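Shared Storage: Small Baskets Replace the Deep Bins

The textile stores on the second floor at Ustis changed over in June. The 31 deep bins that used to hold cloths, towels, straps and small parts have been withdrawn, and their contents now go into light plastic baskets sized for a single shelf bay. This item sets out how the baskets are to be filled, where the soft goods go, and what to do with anything that does not fit either category.

Why the bins were withdrawn

The deep bins measured 760 mm from floor to rim. Anything placed in the lower half was rarely retrieved. When Ville Saarinen and Joni Honkanen emptied them in the spring, they logged 1,284 separate items, of which 149 had already been reordered at least once under the impression that stock was exhausted. Most of the duplicates were small: buckle straps, mesh inserts, microfiber cloths, cord ends.

A second problem was ventilation. The bins had solid walls and close-fitting lids. Cloths returned damp stayed damp, and several had to be discarded. The replacement baskets have perforated walls. They do not make it acceptable to store wet material, but a cloth put away slightly damp will dry out in a reasonable time if the basket is not overfilled.

Filling a basket

Each basket holds mixed small goods from one activity. Sorting by activity was preferred to sorting by material, which had been tried at Zodside and abandoned after one season. Users there had to open four or five containers to assemble one set.

The order of filling is as follows. Rigid flat pieces go in first, upright against a side wall. Small loose parts go on the base. Straps and cords are coiled and laid over the parts, with the free end tucked in. Cloths go last, folded to the width of the opening, and should not project above the rim by more than the thickness of one fold. Baskets are not stacked when full. The rims will take the weight, but the contents get compressed and the perforations are blocked from inside.

Lift with two hands. The cutout in the wall is adequate for sliding a basket forward on a shelf. It should not be used alone to carry a loaded basket, as the wall flexes.

Labels

Eetu Halonen has prepared tie-on labels, printed on both sides. Adhesive labels do not hold on ribbed plastic and should not be used. The label states the activity, the bay number and the month of the last check. It does not list the contents. The content list is kept in the binder at the end of bay 1 and is amended in pencil.

Towels and larger cloths

Towels are not kept in the baskets. One bath-size towel takes up most of the volume and conceals whatever is below it. They go on the open shelf opposite, folded in thirds lengthwise and then in half, with the folded edge facing out. Clean towels returned unfolded should be folded on the sorting table before shelving. The dark fabric cover on the table is there to stop small parts from rolling and should be left in place. It is shaken out at the end of each session, after checking for cord ends and clips, which are hard to see against it.

Sorting procedure

1. Clear the table and set one basket toward the back, leaving the front free for working. Place any towel or large cloth to the side.
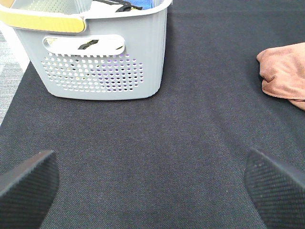 2. Remove the contents from the top down and lay them out in the order removed. Check each piece against the binder list.

3. Set aside anything damaged, unlisted or belonging to another activity. Unlisted items go in the Karppinen tray by the door, where they stay until the end of the month.

4. Wipe the basket inside and out. Fluff collects in the perforations and is best removed with a dry brush before wiping.

5. Refill in the order given earlier, update the month on the label and return the basket to its bay.

Outstanding points

Bays 7 and 8 are still waiting for shelf brackets from Tenix. Until they arrive, the baskets for those bays are on the floor under the window and should be kept clear of the radiator.

Béla Fülöp has asked whether the withdrawn bins can be used for packing material in the loading area. This has been agreed for 12 of them. The remainder are available to other departments on request.

Corrections to the binder list should be passed to Joni Lappalainen before 4 p.m. on the last working day of the month.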